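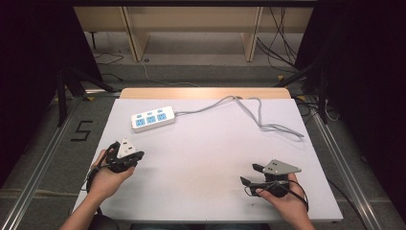 4 min read · 781 views

Power strip on a white worktop – leave it loose or mount it?

Clultivska Boards > Workbenches and Tables

rallanero_fan
Jun 8, 2024

So I put a big white panel on top of my old light wood table and I love it. Small screws show up right away and it wipes clean with a damp rag. The trouble is the power strip. It's a white one with three blue outlets, it lies at an angle toward the back left, and the gray cord loops across the board before it goes over the far edge. Every time I want to lay out something large I end up shoving the strip and the cord to one side, and then the cord springs back into the middle.

Do I screw it down, stick it down, or just live with it? I'm renting, so the table can take holes but the walls can't. Budget is whatever, I already blew it on the panel.

mudroom_dan
Mount it under the front lip and be done. I did that on my Zukier bench in March and I wouldn't go back. Two screws, cord runs down the leg, top stays clear.

pebblewick
Gotta disagree with Dan on the front lip. Sawdust, coffee, knees – everything ends up down there. Mine got kicked so often that the keyhole slots cracked. Back edge, facing you, raised a little on a scrap of wood. You can still see which outlet you're plugging into and your arms aren't fighting the plugs.

mudroom_dan
I sit at mine and my knees have survived just fine lol. But ok, if you stand at the bench then the back edge is fair enough.

krishnan_shelf_guy
Before you drill anything, look at the cord. That loop is your real problem! A strip lying loose with a short straight cord hardly bothers anyone, but a loop wanders all over the place. Pull the slack back over the far edge and tie it up loosely under the table (loosely, don't cinch it into a tight little bundle). I've got the Krishnan cable tray under mine and it swallowed the whole mess in one evening.

rallanero_fan
Never thought of just pulling the slack back, haha. Would hook-and-loop tape hold the strip itself? I don't really want holes in the new panel.

pebblewick
It holds until you yank a tight plug out, and then the whole strip comes up with it. Ask me how I know. If you go that way, use the wide kind and wipe the panel with rubbing alcohol first.
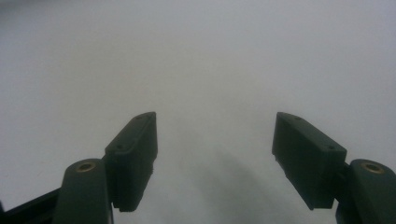

Re: White panels and glare

tin_lantern
Jumping in with a side question for the OP. How do you like working on plain white? I had a white top for a while and under my overhead light there was nothing for my eyes to land on, just pale grayish white everywhere. I went back to bare wood after roughly 200 hours of squinting.

rallanero_fan
I like it a lot! Dark parts really pop against it – black, dark green, little brass inserts, all of it. Drop a white washer though and good luck to you. I turned my lamp down to 400 lumens and bounced it off the ceiling, and that took care of most of the glare.

krishnan_shelf_guy
What were you running before?

rallanero_fan
4,000. I know, I know.

tin_lantern
Well there's my answer, mine was a shop light about as bright as that. I still think a gray mat is easier on the eyes, but I might give the white top another go.

mudroom_dan
Gray mat hides every dark screw you own. White all the way.

pebblewick
Light gray, Dan. Not charcoal.

rallanero_fan
Update: slack is pulled back and tied under the table, and the strip is sitting along the back edge on a bit of scrap like pebblewick said. No screws yet. I'm going to use it like this for a couple of weeks before I pick up the drill. Does anybody know if the Rallanero clamps fit a tabletop with a panel on it, or do they only open wide enough for the bare table?

mudroom_dan
Measure the table and the panel together and check the listing. They come in two sizes and I bought the wrong one first.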